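# Warum wird ein Kraftwerk abgeschaltet?

Wenn du abends das Licht anmachst, kommt der Strom aus der Steckdose. Irgendwo muss er aber hergestellt werden. Das passiert in Kraftwerken, in Windrädern und auf Dächern mit Solarzellen. Manche Kraftwerke verbrennen Kohle, andere verbrennen Erdgas. In diesem Text geht es um ein Gaskraftwerk und um die Frage, wer entscheidet, ob es laufen darf.

## Wie macht man aus Gas Strom?

Erdgas liegt tief unter der Erde. Man bohrt ein Loch, holt es nach oben und schickt es durch Rohre zum Kraftwerk. Dort wird es verbrannt. Die heiße Luft dreht ein großes Rad mit vielen Schaufeln, das heißt Turbine. An der Turbine hängt ein Generator. Er funktioniert wie der Dynamo am Fahrrad, nur viel größer. Wenn er sich dreht, entsteht Strom.

Beim Verbrennen entsteht auch ein Gas, das Kohlendioxid heißt. Es steigt in die Luft und sorgt mit dafür, dass es auf der Erde wärmer wird. Bei Erdgas entsteht weniger davon als bei Kohle, wenn man gleich viel Strom macht. Ganz ohne geht es aber auch bei Erdgas nicht.

## Das Kraftwerk in Majali

In der kleinen Stadt Majali steht ein Gaskraftwerk. Es gehört der Firma Plovis. Dort arbeiten 90 Menschen. Manche überwachen die Turbinen, andere reparieren Rohre, und in der Kantine wird gekocht. Das Kraftwerk hat 2 Turbinen. Eine läuft fast immer, die zweite wird nur eingeschaltet, wenn viel Strom gebraucht wird. Das ist zum Beispiel im Winter gegen 18 Uhr so, wenn alle nach Hause kommen und kochen.

Die Firma Plovis verdient Geld, indem sie den Strom verkauft. Sie muss aber auch etwas bezahlen: das Gas, die Löhne und eine Abgabe für das Kohlendioxid. Wird das Gas teurer, bleibt weniger Geld übrig.

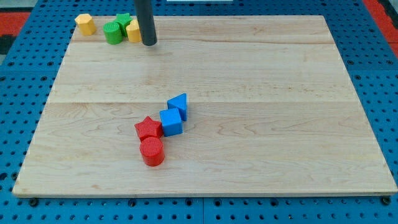

Außerdem ist vor der Küste ein Windpark gebaut worden. Er heißt Jultia. Wenn der Wind kräftig weht, liefert Jultia viel Strom, und der ist billig, denn Wind kostet nichts. An solchen Tagen will kaum jemand den teureren Strom aus dem Gaskraftwerk kaufen. Die Turbinen stehen dann still. Die Menschen, die dort arbeiten, bekommen trotzdem ihren Lohn.

## Wer darf entscheiden?

Über ein Kraftwerk entscheidet zuerst die Firma, der es gehört. Sie rechnet aus, ob es sich noch lohnt. Sie darf es aber nicht einfach von heute auf morgen abschalten. Sie muss es vorher bei einer Behörde anmelden. Die Behörde prüft, ob ohne das Kraftwerk noch genug Strom da ist. Wenn nicht, muss es noch eine Weile bereitstehen.

Auch die Politik redet mit. Im Parlament werden Gesetze gemacht, zum Beispiel darüber, wie viel Kohlendioxid ein Kraftwerk ausstoßen darf. Solche Gesetze werden vorher lange besprochen. Oft gibt es Streit.

## Worüber streiten die Leute in Majali?

Im Mai gab es in der Turnhalle eine Versammlung. 327 Menschen kamen, dabei waren nur 300 Stühle aufgestellt.

Darmawan Lumbantobing arbeitet als Schlosser im Kraftwerk. Er möchte, dass es offen bleibt, bis es in der Stadt andere Arbeit gibt. „Ich kann Rohre schweißen“, sagte er. „Das kann man auch woanders brauchen. Aber dann muss es das Woanders auch geben.“

Die Umweltgruppe Fovama möchte, dass das Kraftwerk bald schließt. Sie findet, dass man nicht länger warten darf, weil sich die Erde schon erwärmt. Auf dem Gelände könnten große Batterien stehen. Sie speichern Strom, wenn viel Wind weht, und geben ihn bei Flaute wieder ab.

Die Bürgermeisterin sorgt sich um das Geld der Stadt. Plovis zahlt in Majali Steuern. Davon werden auch das Schwimmbad und die Bücherei bezahlt.

## Wörter zum Nachschlagen

**Turbine:** ein Rad mit Schaufeln, das von Wasser, Dampf oder heißem Gas gedreht wird

**Behörde:** ein Amt, das aufpasst, dass Regeln eingehalten werden

**Abgabe:** Geld, das man an den Staat zahlen muss

**Flaute:** wenn fast kein Wind weht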